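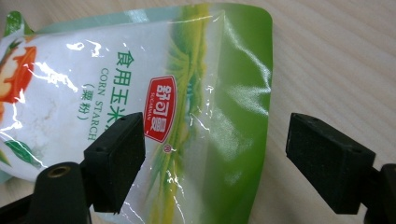 Starch pouch on the bench, fingers open, left one on the film.

**2nd September, Borkex hand tool, width fault on soft packs**

Started the grocery set for Breathnach this morning and stopped before lunch. The width signal on the hand tool can't be trusted at the moment. Don't use anything recorded with it today until the check at the bottom of this entry has been done on it.

What happened: boxes and jars went fine. With the corn starch, the log showed the fingers fully closed while I could still feel them held apart by the pouch. I opened up and tried again and got the same thing. On the next try it read correctly. Went back to a jar and it read correctly there too, so at first I blamed the pouch. It's glossy film with powder inside, it shifts when you squeeze it, and I thought the fingers might be sliding over the wrinkles and meeting past the edge. They weren't. I held the squeeze and had Aidan look from the side.

56 recordings in the morning folder. I've renamed the folder with HOLD at the front. Nothing deleted.

Looking for the cause

First guess was the magnet for the width sensor. Took the cover off and it was glued down solid. Swapped the sensor cable for the spare and the fault was still there, so the old cable went back in.

Second guess was the software, because the zero offset was changed last week. Loaded the old settings file. Same behavior.

Then Aidan Nic Giolla pushed sideways on the right finger with the trigger held and the number on the screen jumped. Pushed on the left one and it stayed put. The carrier on the right side has play in it. When the load is straight on, as with a jar, the play doesn't show. A soft pack pushes back unevenly, the carrier twists, and the gear on that side skips a tooth. After a skip the reading is off until the fingers are opened all the way and the tool finds its stop again. That fits with the third try reading correctly, as I had opened right up before it.

Took the right side apart. The clamp screw under the carrier was loose enough to turn by hand. No thread lock on it. I built this side myself after the last rebuild and the build sheet does say thread lock, so that one is mine. The gear has wear on 2 teeth, bad enough to see without the magnifier. Put in the gear from the parts drawer. It's our last one. Order more from Grivwood.

Safety note

While the reading was wrong I ran one replay on the Bundley arm to see how bad it looked. I shouldn't have. The arm took the "closed" value at face value and squeezed harder than it needed to on the test pouch, and the seal gave. Powder on the bench and on the floor in front of it. Nobody was inside the line and the stop button was in my hand, but it was a bad idea to replay a recording I already knew was faulty.

Fine starch in the air is also not something we want near the bench heater. I shut the heater off at the wall, stopped the arm, let the dust settle, and wiped up with damp cloths. Didn't use the shop vac, it isn't rated for dust like this. Wiped the arm joints down as well and left the power off until after the break.

For now:

- No replay of anything in the HOLD folder, even at low speed.
- Powder packs go inside a zip bag before they go near the arm. Hand tool work is OK without the bag.
- Force limit on the Bundley stays at the low setting until the width check is built into the replay script.

After the repair

Thread lock on both carrier clamp screws, left to cure, then the side push test again. Reading stayed steady on both fingers. Did the squeeze test on an unopened pouch, slow and then fast, with the pouch flat and then tilted. Couldn't get it to skip. I'm calling it usable for tomorrow. I'm not calling it fixed until it has done a full session.

Check for the morning folder: compare the width trace with the video at the point of contact. If the trace says closed and there is pack between the fingers, throw it out. Also throw out anything after it up to the next full open. Aidan is writing a script to flag the likely ones, but somebody still has to look at them. My guess is about 3 bad ones and the rest good.

Still to do:

- [ ] Order gears
- [ ] Add the side push test to the start-of-day sheet
- [ ] Check the clamp screws on the other 2 hand tools, same build sheet
- [ ] Mop under the arm stand again, floor is still slippery there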